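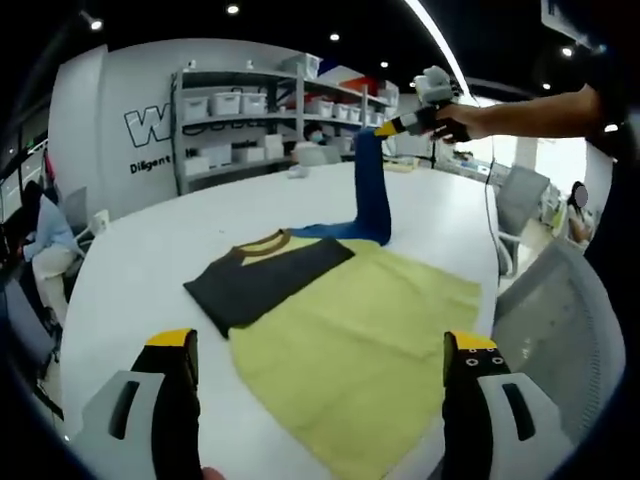
Unit 2, p. 40

Folding and Stacking: Notes for the Tuesday Group
Chaltu Endale

Last week we did towels, which are rectangles already and deserve no praise. This week is clothes, which have sleeves.

Order of work

Flatten the garment first. Most of you skip this step and then spend the rest of the fold chasing a crease toward the collar. A thin cotton top will hold every wrinkle you leave in it, and it will hold them with pride.

T-shirts: face down, sides in, sleeves back on themselves, hem up to the shoulders, turn over. You want a rectangle with the collar on show. The dark gray one on the table has its brown ribbed collar where you can find it, and will pass. If yours is closer to a trapezoid, open it out and start over. Patting it won't help.

Jeans: take them by the hem. Lift one leg, lay it over the other, seam to seam, then fold in thirds from the bottom. People like to start at the waistband, where the fabric is thickest and least interested in their plans.

Do not build your stack on top of something you haven't folded yet. A folded T-shirt sitting on a spread-out yellow-green garment looks like progress until you need the thing underneath.

Fabric weight

Mebrat Gudeta's handout from November gives a mid-weight T-shirt as 2 folds each way and a pair of jeans at roughly 650 grams. Her point, which I repeat without her patience, is that heavy goes at the bottom of the pile. She claims to have folded 1,000 shirts before she liked one. I have seen the one. It was fine.

For next time

Read the Marras sheet on knits, both sides. Bring one item with a hood. Fitted sheets are in Unit 3, and I will not be taking questions on them before then.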